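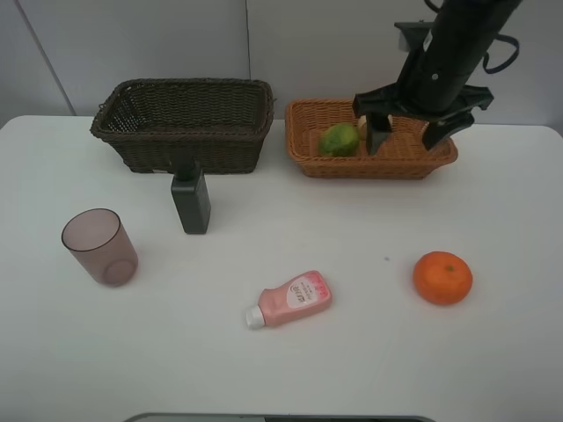 Talks Slides Notes Search this site Enter keywords

Speaker notes – moderation at small platforms, 26th June

Gisora is a discussion app with 4,000 active groups, and until March its rules on health rumours ran to one paragraph. Start with that paragraph on the slide and let people read it. Then the sorting problem. Moderators had two places to put a reported post, leave it up or take it down, like having a dark brown basket and an orange one with a lime in it and being told everything must go in one or the other. Most reports were for posts that fitted neither.

Next slide. The new policy adds a third outcome: the post stays but can't be shared outside its group. Ching-wen Fung wrote the first draft and tested it on 988 old reports. Two moderators read each one separately. They disagreed on 27, mostly jokes and screenshots of other people's posts.

Pause for questions on screenshots – there are always some.

Appeals. Gaëtan Leblanc runs these. Users get 18 days and a named reason. Say clearly that the reason used to be a code number.

Furkar copied the rule but dropped the appeals step. Mention it briefly, don't argue the case.

Last slide is the wording in full. Leave it up during questions. If asked about adverts, say they come under a separate policy and I didn't work on it.

Share 18 Comments 27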